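Drimer hand grippers: your questions

Updated 1/14/19

What's in the Drimer kit?
A pair of hand-held grippers, a charger, two sets of fingers and a padded case. You hold one in each hand and do a job the way you always would, and the recordings go towards teaching a robot to do it. We love how quickly people forget they're holding them!

Can they cope with fabric?
Yes, and it's our favourite thing to try first. Cloth flops, folds and slides about, so it's a proper test. The yellow fingers close to a fine pinch at the tips, enough to take hold of a sheet with one gripper while the other clamps a corner.

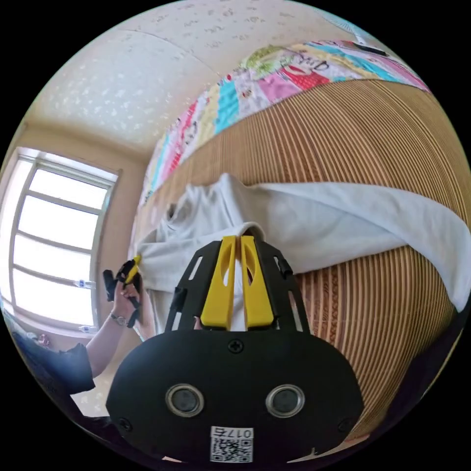
Do I need to use both hands?
No. Plenty of jobs work with one gripper - picking up cups, say, or putting pens in a pot. Bedding and towels are far easier with two.

How long does the battery last?
86 minutes of recording on a full charge. Plug in over lunch and you're away again.

Can I hire before I buy?
Please do! Brurkalo hires out pairs for up to 20 days, and Zupan stocks spare fingers.

How many recordings fit on the card?
The 32 GB card supplied is plenty for a day of short tasks.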